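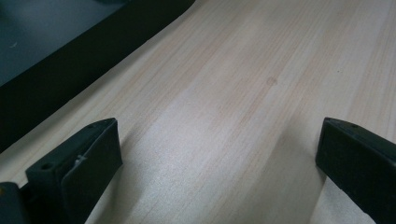
Ticket 136: Gripper stops short of full close
Opened by: Rodel Tan
Assigned to: Grażyna Mazurek
Status: Open

Hand gripper no. 20 stops before the fingers meet and logs error 109 (travel limit). Fails with nothing between the fingers. Power cycle made no difference.

R. Tan: Ran the open/close test again with firmware from the Flellum bench. Same error.

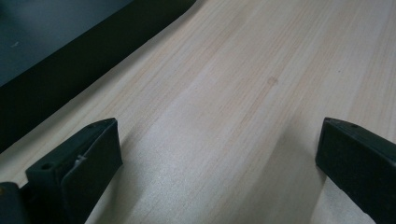
Fingers apart over bare table. Light mark on inner side of left finger.

G. Mazurek: Please wipe both inner faces and check the finger screws before you re-home. Don't raise the force limit above 500 to push through it.

R. Tan: Wiped and checked, screws tight. Re-homed twice. Closes on the first cycle, error 109 on the second.

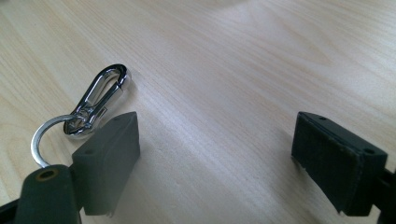 G. Mazurek: Then I suspect the encoder cable. Stop the keychain trials on this unit and tag it out. Hüsnü Tatlı has a spare cable at Ustine and will send it Monday. Leave the ticket open until it's fitted.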